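Sanna Workplace Fittings Group
Minutes of the June meeting, Broltton office, second floor
Start: 9:30 a.m.

1. Minutes of the previous meeting
Accepted with one correction. Item 4 should read "desk dividers," not "desk drawers."

2. Desk dividers
The Birnalance panels have been fitted to both rows by the window. Two panels on the north row sit lower than the rest and need their clamps reset. The supplier has confirmed that the rounded-corner model stays in the range through next year. Price per panel is unchanged at $165. The group agreed to order 3 more for the corner desks.
Action: facilities to place the order and reset the clamps before the next meeting.

3. Tabletop mirrors
The group reviewed the upright mirror proposed for the shared white tables. Points raised:
The mirror should stand on the table without being fixed to the top. Drilling is not permitted under the lease.
Glare from the ceiling lights was reported by staff seated opposite. Turning the mirror a few degrees away from the light row was suggested and will be tried.
The position in front of the divider was preferred to the open end of the table, where people pass with bags. 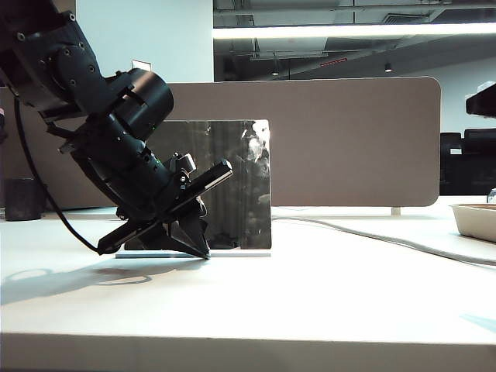 Item 3: mirror upright on the white table, divider panel behind.

Agreed to keep one mirror per table for the trial period. Cleaning will be done with a dry cloth only. Spray cleaner left marks on the Skollell samples and is not to be used.
Action: facilities to add the cloth to the supply list.

4. Cables and small items
Loose cables on tabletops remain the most common entry in the comment book. Clips were discussed. The adhesive type lifts from the white surface after a few weeks, and the screw type is ruled out for the same reason as in item 3. A pack of 100 reusable ties will be bought and left in the supply cupboard. Shallow trays may stay on the tables if they are kept near the edge and cleared at the end of the day.
Action: supplies to buy the ties.

5. Trash bins
Bins are to stand on the floor beside or behind the tables, clear of the walkway. The request for lidded bins was deferred until the cost is known.

6. Other business
The key to cupboard 9 is missing. A replacement has been requested from the building office.

Meeting closed at 10:20 a.m. Next meeting in the same room.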